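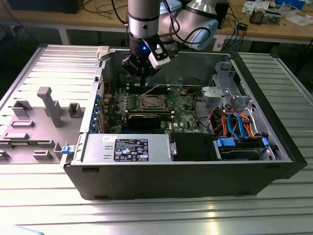 How often does the taught height on the teardown cell need to be checked?

Once a month, and again any time the gripper has been off the wrist or the table has been moved.

Ticket 713
Cell: Kinano desktop teardown
Opened by: Eilidh Gillies
Assigned to: Gopinath Joseph
Status: Closed

Problem as reported (Eilidh)
The arm stops with a contact force fault on its way down to the board. It started after the gripper was taken off for cleaning. The fault clears from the pendant and the program restarts, but it trips again within a few cycles. Same tower model as before, same program. I have set the cell to manual and left a tower on the table.

Reply, 9:20 a.m. (Gopinath)
Before I come over, please check two things. Are the four flange screws tight, and does the tool page on the pendant still show the Latuheru gripper? If someone loaded the default tool, the arm will think it is shorter than it is.

Reply, 9:45 a.m. (Eilidh)
Screws are tight. The tool page shows the right gripper but the length reads 130 mm. I don't know if that is what it should be. I jogged down by hand at slow speed and closed on a part, and the grip itself seems fine.

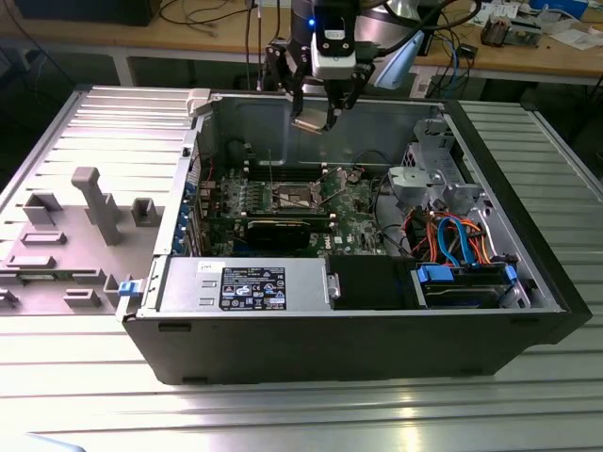 Thin part held in the fingertips over the open tower.

Reply, 10:10 a.m. (Gopinath)
130 mm is the old length. When the adapter plate from Hovier went in, I measured the tool again and changed the number in the running program, but I never saved it to the tool file. After the gripper came off, the tool was loaded from that file and the old number came back. The difference is 3 mm, so the fingertips end up 3 mm lower than the program wants. On the approach above the case you would not notice. At the board it is enough to trip the force limit.

I have put the correct length in the tool file and saved it. I also took a backup to the Rorley share, in the July folder. Please don't raise the force limit to get around this fault. The limit is where it should be.

Reply, 11:30 a.m. (Eilidh)
Ran the approach in steps with the new length, speed at the lowest setting, one hand on the stop. No fault at any of the waypoints. I also looked over the cable on the wrist and it has enough slack at the lowest point.

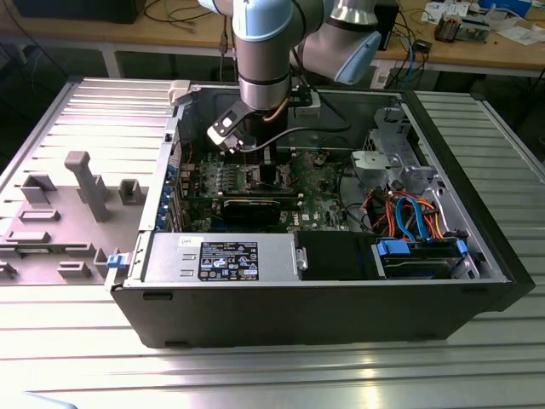
Does a wrong tool length damage the gripper?

It can over time. The fingertips take the load first, so look for chips or bent pads before going back to full speed.

Reply, 1:15 p.m. (Gopinath)
Fingertip pads checked, no wear worth writing up. I did find the height reference for the table was last taught before the adapter plate, so that needs to be done again too. Steps are below. Eilidh, please run them and add your result.

1. Put the cell in manual and set a tower on its side in the usual spot, cover off.

2. Jog above the board and bring the fingers down slowly. Stop well short of touching anything and compare the height on the pendant with the setup sheet.
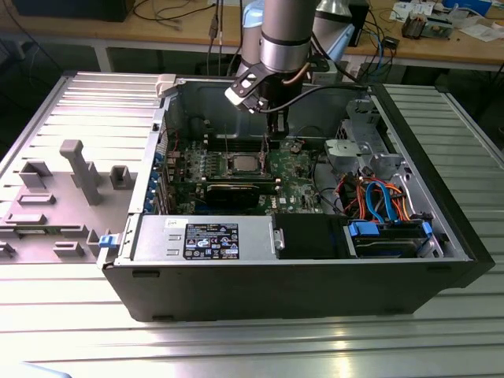 3. If the two heights don't match, teach the reference again and save it. Write the new value on the setup sheet.

4. Run 9 cycles at low speed, then go back to auto.

Reply, 3:40 p.m. (Eilidh)
Reference taught and saved, sheet updated. 9 cycles done without a fault. Cell is back in auto.

Closed by Gopinath Joseph. Cause: old tool length in saved tool file.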